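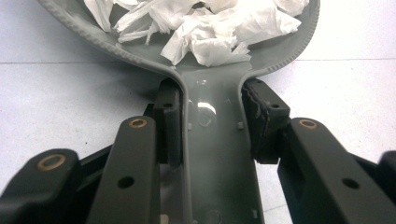

2025-09-01. Picked the Gerngate public comment coding back up this morning, after leaving it alone since April. For anyone reading over my shoulder, I'm going through the minutes of council meetings and marking every time a speaker got cut off, gaveled down or asked to leave, and what reason the chair gave for it. The first job was throwing out the records that don't belong in the set at all, and there's a lot of that. Picture a gray dustpan heaped with crumpled white tissue and you've got a decent idea of my reject folder: agendas with no minutes attached, sign-up sheets, the same parking hearing filed over and over under slightly different titles.

After the clear-out I have 279 records. Fluvlow pulled them in fine this time, but it still chokes on the scanned ones where the clerk's stamp sits on top of the text. It reads the stamp, gives up on the line under it and moves right along without a peep. I found that out by reading a page against the scan and noticing a whole speaker was missing! I've put a flag in the import settings so any page with a stamp gets kicked to a separate list. Somebody please leave that flag alone, I know it makes the import slow.

Started with the test batch of 100. Seven of them had a removal, meaning the speaker was told to leave the room, and three of those have no reason written down anywhere in the minutes. I coded those as "none stated," and I want to stick with that even where you can guess the reason from what comes before it. In one the speaker had been going on about the chair's brother-in-law getting the snow plow contract, then the next line is just "speaker was escorted out, next item." Well, sure, I can guess. But the sheet is for what the minutes say, and guesses go in the notes column.

The bigger headache is what to do with "off topic." I had it as one code and it has to be split. Sometimes the chair says a speaker is off topic when they've wandered away from the agenda item during a hearing, and that's an ordinary thing to say. Other times it gets said during open comment, where there isn't any topic to be off of, and that's the kind I care about for the write-up. So now it's OT-H for hearings and OT-O for open comment. I went back and redid the test batch with the new codes, which ate up the rest of the morning (and most of the coffee).

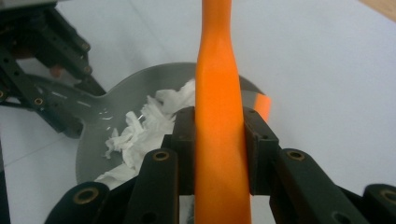 Orange handle held in the gripper.

Afternoon went to Omum, where the codes live. I renamed the old "off topic" label instead of making two new ones, and it quietly turned every old tag into OT-H. My own fault, the export from before lunch was sitting right there and I got it back in a few minutes. Note to self and to everybody else: make the new label first, move the tags over by hand, and only then delete the old one. Also it sorts by date typed in, and the clerk's dates and mine are in different orders, so the list looks scrambled until you pick "as filed."

Looked at Simanjuntak too, the old project folder, to see how they dealt with applause. They counted a warning to the audience as an interruption of the speaker, every time. I don't love that. A chair telling the back rows to quit clapping isn't cutting anybody off – sometimes it's the only way the speaker gets heard – and if I count it the numbers will make the chair look a good deal rougher than the minutes do. On the other hand, if I don't count it we can't line our results up with theirs. For now I'm giving it its own code, AUD, and leaving it out of the total. We can always add it back in.

One thing I got wrong last time and have fixed: the time limit. I'd been marking "time expired" as a cutoff whenever it showed up, but the clerk writes it after nearly every speaker, including the ones who clearly finished and said thank you. It only counts now if the minutes say the speaker was still talking or asked for more time and got turned down. That knocks a bunch of cases out of my April tally, so please don't quote anything from the April sheet. I've grayed out the whole tab.

Still to do: second pass on the test batch by somebody who isn't me, the stamped pages, and a letter to the clerk's office asking if the audio was kept for the meetings with no reason stated. The draft letter is in the shared folder and it's too long. Cut whatever you like except the list of meeting dates.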